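Elaine Bittencourt
Thread, because I finally cooked my grandmother's bean stew all the way through and I have feelings about it (sorry in advance!)

She never wrote it down, so my cousin Thaís and I have been piecing it together over the phone every Wednesday since September.

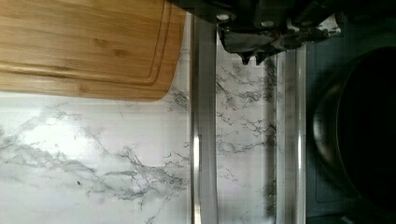 My bamboo board, juice groove and all

The big news is the bay leaves. We'd been using one. She used three, and she put them in with the onions, way before the beans!

Next up is her corn cake, and Thaís says she remembers orange peel in it. I don't, but I'm willing to try.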